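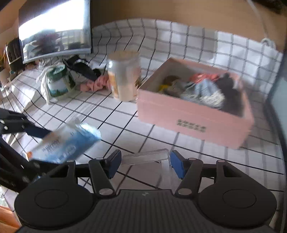

Figure 2. The clear L-shaped piece and a blue and white plastic packet on the grid cloth.

3.2 The cloth, the clear pieces and the packets

I spent far more of this project thinking about tablecloths than I ever planned to. We started out on bare tabletops at Urquhart, two of them, and everything we put down either slid or clattered or picked up a glare from the windows. So we bought cloths, five in all, and the one in Figure 2 is the one I kept going back to: white, with thin black lines making a plain grid. It's listed as Illasent in our materials table, and I'll call it that from now on (the other four are just A through D, and A is the scratchy one).

My first worry with a printed grid was that people would start treating it like graph paper. Some did! If you give a tidy person a square to put something in, they will line it up with the square, and then you're measuring tidiness. We dealt with this by laying the cloth a little differently each morning and leaving the folds in at the back, so the squares there bend and stop being much use as a guide. I also quit ironing it in the second week. The unironed days went more smoothly, and I'd do it that way from the start next time.

The clear pieces are the part of the set I get asked about most. They are small corner shapes in transparent plastic, and on a plain white cloth they all but vanish. Put one on the grid and you get some help, as the black lines still show through it and beside it, and your eye catches on an edge where you expected a line to carry straight on. It's only some help, though. With light coming across the table you can get a bright patch on the cloth that swallows the outline again, and I've patted my way across a fair bit of tabletop looking for a corner piece that was right by my hand. We talked about coloring the edges with a marker and decided against it. Clear plastic turns up all over the place when people pack or unpack things at home, and a set with nothing hard to see in it would have told us very little.

The L shape causes its own trouble. One arm is easy enough to take hold of, but then the other arm hangs off to one side and wants to swing, and how you put the piece down depends on which arm you took. In our notes we write "flat" when both arms end up on the cloth and "propped" when one sticks up. I had a third category for a while, "sort of leaning," and I folded it into "propped" once I noticed that I was using it mostly on Friday afternoons.

The packets could hardly be more different. They're easy to spot, blue and white against a black and white grid, and I never lost one. What they won't do is keep still in the way a stiff piece does. A packet lies at whatever slant it was left at, it bends when you press on it, and two packets from the same order from Ustska can behave like strangers depending on how the filling has settled. We shake each one and lay it flat before a session, then write down which way the long side points compared with the grid. That last bit is really the best argument for the grid cloth — on the plain ones we were guessing at the slant, and my guesses and my co-worker's guesses did not agree well at all.

Altogether we logged 2,704 placements on the five cloths, and 425 of those had a clear piece and a packet out on the table together. I treat that smaller group separately in Section 4, as the pairing changes how people go about things. Most of them head for the packet first and leave the clear piece for later, then have to hunt for it. A few do it the other way around and seem pretty pleased with themselves. Every placement went into Clerkik the same day, with a free text box for remarks, and I'd like to thank whoever keeps typing "cloth moved again" into it, as that is how we found out the cloth was creeping toward the front of the table over the course of a session. We now clip it underneath.

One limit I should own up to: we washed Illasent twice during the study and I didn't measure the squares before or after. The lines look as dark as they ever did to me, but if the cloth shrank a bit, the slant readings wouldn't care and the distance readings would. Distances are reported in squares all through Section 4, so please read them with that in mind.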